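Clasificación y almacenaje de bloques de construcción en un aula infantil
Informe del proyecto de asignatura
Autores: Yoga Latuheru y Juniper Crenshaw

1. Planteamiento

El aula de cuatro años de la escuela Endale dispone de un fondo de bloques grandes de plástico que se ha ido formando con compras y donaciones. Cuando empezamos el proyecto, las piezas se guardaban mezcladas en dos baúles. La maestra nos explicó que recoger le ocupaba buena parte del final de la mañana y que los niños solo usaban lo que quedaba en la capa de arriba.

El encargo fue proponer un sistema de clasificación que los propios niños pudieran mantener, con un coste bajo y sin obra en el aula.

2. Inventario

Vaciamos los dos baúles en diciembre, fuera del horario lectivo, y contamos todas las piezas. El total fue de 2.757, incluidas las planchas de base y las piezas con ruedas. Apartamos las que tenían grietas o bordes levantados y las entregamos a la dirección del centro.

Para cada pieza anotamos tres datos: color, número de botones de la cara superior y altura. Los dos primeros no dieron problemas. La altura sí, porque al principio cada uno la medía a su manera y tuvimos que repetir una parte del recuento.

3. Criterio para la altura

La duda aparecía sobre todo con los bloques de 2x2. En el fondo hay piezas bajas, piezas altas y parejas que llevan mucho tiempo encajadas. Una línea horizontal en el lateral puede ser la unión entre dos bloques o una marca del molde, y a simple vista no siempre se distingue. Acordamos no registrar ninguna pieza de este tipo sin haberla tenido en la mano e intentado separar.

Los bloques naranjas fueron el caso que usamos para fijar la norma. El plástico brillante refleja la luz en la esquina superior y, visto desde arriba, la línea del costado se lee mal.
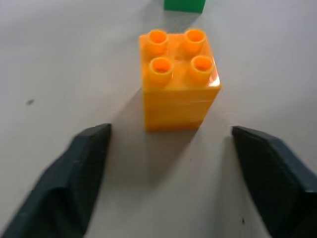

4. Sistema propuesto

Probamos primero una clasificación por forma. Era la más lógica para construir, pero los niños tardaban en decidir y acababan dejando las piezas en la caja más cercana. La clasificación por color funcionó desde la primera sesión.

La propuesta final consta de 12 cajas bajas de la marca Lesusus colocadas en una estantería abierta Skamavstead, a la altura de los niños. Diez son para bloques, repartidos por color; los colores más abundantes ocupan más de una caja. Las otras dos se reservan para planchas y piezas con ruedas. Cada caja lleva en el frente una etiqueta de cartulina del color correspondiente, sin texto.

5. Prueba en el aula

La prueba duró dos semanas. Cronometramos la recogida desde que la maestra daba el aviso hasta que el suelo quedaba libre. Con los baúles, la media había sido de unos 10 minutos. Con las cajas bajó algo, aunque los primeros días subió, ya que varios niños volvían a sacar piezas mientras guardaban.

El error más frecuente fue meter bloques naranjas en la caja de los rojos. Separamos esas dos cajas, que estaban juntas, y los errores disminuyeron. Las parejas encajadas se guardaban tal cual y no lo consideramos un fallo.

6. Limitaciones

Trabajamos con un solo grupo y con una maestra que conocía el proyecto. Tampoco medimos si el nuevo orden cambia la forma de jugar. Juniper tomó notas sobre ello, pero son observaciones sueltas y no las incluimos como resultado.

Queda pendiente repetir la prueba en el centro Ponodska, donde el fondo de bloques es menor y se comparte entre dos aulas. Para ese caso habría que reducir el número de cajas y poner ruedas a la estantería.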